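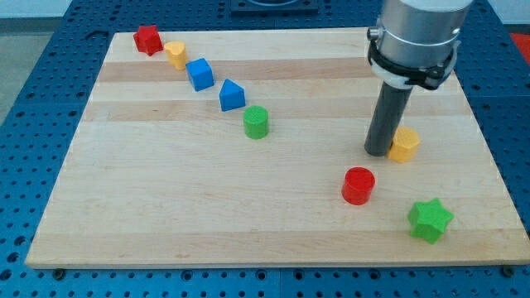

Figure 1. Shape blocks on the maple board, blue perforated table underneath.

Project report: a sorting board for mixed shapes
Kaisu Lindqvist
Submitted 5/12/19

1. Purpose

The task was to design a tabletop sorting activity using plastic shape blocks and to find out which layouts people could sort fastest. I worked in the Hekine workshop and used the blocks and the tables that were already there.

2. Materials

The blocks are colored plastic and come in several shapes, including stars, cylinders, a heart, a cube and a triangular prism. Some shapes appear in more than one color. In Figure 1 there is a red star at the back and a green one near the front, and the cylinders are green, yellow and red. This matters for the task, as a person told to sort by shape has to ignore color.

The base is a wooden cutting board made of light maple strips. I first laid the blocks directly on the perforated table, but the holes were distracting and the smaller pieces were hard to line up. The bands in the wood run across the board and gave me a guide for placing things.

3. Layouts

I tried two layouts. In the first, part of the set stood in a diagonal row with small gaps and the other blocks were spread over the right side. In the second, all of the blocks were scattered. Each person sorted both layouts by shape and then by color.

4. Results

Four people took part. Three were faster with the diagonal layout. The cube and the prism, both blue, were often put together by mistake when the instruction was to sort by shape. The heart was never misplaced.

5. Changes for next time

The board needs to be larger so that finished groups can stay on it. I would also add a second heart in another color. Ranus has lent me a longer board until August, and I plan to repeat both layouts on it.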